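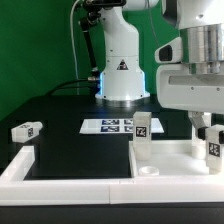 Slide 1 – marker blocks, tray and arm on the Jaline bench

Right, hello everyone. Title's a bit dry, sorry – "House rules for a shared robot bench". I'll keep it practical and you can shout if you disagree (people usually do at the bit about cables).

We started writing these down for Prita, when two groups were using one bench and each had its own idea of tidy. The first draft had 32 rules. Way too many! We're on 16 now and I'd still like to lose a few.

Rule one is markers. Every block gets its printed marker before it goes anywhere near the table, and the reference sheet gets checked at the start of each session. If a marker is scuffed, bin it and print a new one. Don't touch it up with a pen, please, I've seen it done.

(pause, ask who has a written reset procedure)

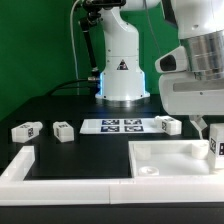
Kırmızıgül

Second rule, write down your start layout. Blocks lying down, blocks upright, which way they face, what's in the tray. "Same as yesterday" isn't a layout. Nunska logged 1000 runs that way and we couldn't repeat any of them.

Third, hands stay behind the front rail while the arm has power. No quick nudges – stop it, fix the block, start again.

Cables next. Keep them at the back, with enough slack for full reach, and check them before the first move. Skip the clamp story if we're short on time. The revised list goes out in March.

Contact: Jaline bench desk, ext. 2105 | © Jaline | Back to top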